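Home News Minutes Join Us Contact

Minutes: our visit to the Podine open day at Travcombe
20th December, posted by the minutes secretary

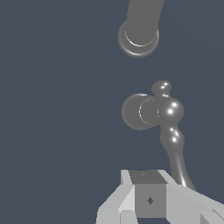

Do we have to pay to go again in January?
Members go free, guests pay 8 pounds on the door, same as last time.

Right, on to the meeting. We had 13 in the room, which is a good turnout for us (the mince pies may have helped!), and last month's minutes went through without a murmur.

Most of the evening went on the open day. I gave my report first and I'm afraid I went on a bit, but I did love it. Podine showed us their simulated tap task, with a gripper and a lever handle, all in plain grey, and then we moved next door for the Grivden talk on how they score each try. They run almost 1,000 tries overnight, and I could have listened for another hour. A few members thought the talk was too quick and the sound was poor at the back. Agreed: I'll write and thank them, and ask if we can have the slides.

Paisan have offered us a demonstration in our own hall. Lots of chat about this, mainly about parking and whether the big table is strong enough. Agreed to say yes, for January, with a limit of 10 at a time near the kit.

The minibus was late both ways, so we'll try a different firm.

Any other business: the urn is leaking again. I said I'd take it home and have a look at it.

Closed just before nine.

4 comments | 13 shares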